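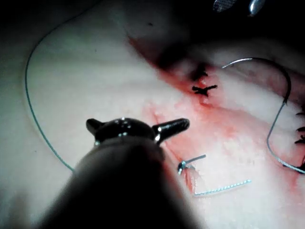 *Interview by Lama Nimri | October 1, 2020*

Bujar Kneževič has opinions about jaws. He has been comparing two sets of them for seven weeks, and he would like it known that neither manufacturer sent him so much as a mug.

"The Savel is the one everybody wants to hold," he says. "Then they try to pick up a needle with it."

The bench at Plesdale runs on suture pads, stage blood and an unreasonable amount of thread. Kneževič and his colleague Nour Khalaf have logged 1,331 needle handoffs, a figure Khalaf recites the way other people recite their mortgage balance. Each handoff gets a grade from 1 to 7. A seven means the needle arrived at the angle you asked for. "I've given out very few sevens," Khalaf says. "Bujar thinks I'm saving them for retirement."

What they grade, mostly, is roll. A curved needle held near its back end likes to turn in the jaws, and a textured face helps until it starts chewing the thread. 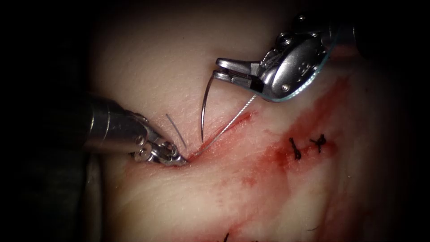
"So you get grip or you get thread," says Kneževič. "The Trikia jaws give you a bit more grip. I've also seen them fray a brand-new strand in one pull."

The cameras have caused more arguments than the jaws. Khalaf likes the fixed view, where both arms and the cut are visible together. Kneževič prefers the wrist cameras, even though a good part of every picture is blurry instrument. "You learn to look past it," he says. "Like a tall man at the movies."
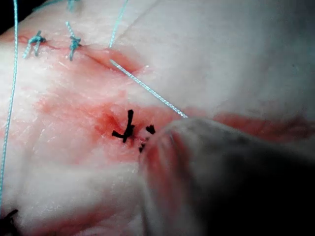 Khalaf's complaint is about tension. A strand can look fine up close and be pulling the wound sideways, she says, and she would rather find that out before the knot goes in. They have settled on using both views and blaming whichever one the other person chose.

Asked which jaws he would buy, Kneževič thinks for a long time. "With my money? Tweezers."

The next set goes on the arms in November. Khalaf has already drawn up the grading sheet, and she left the column for sevens quite narrow.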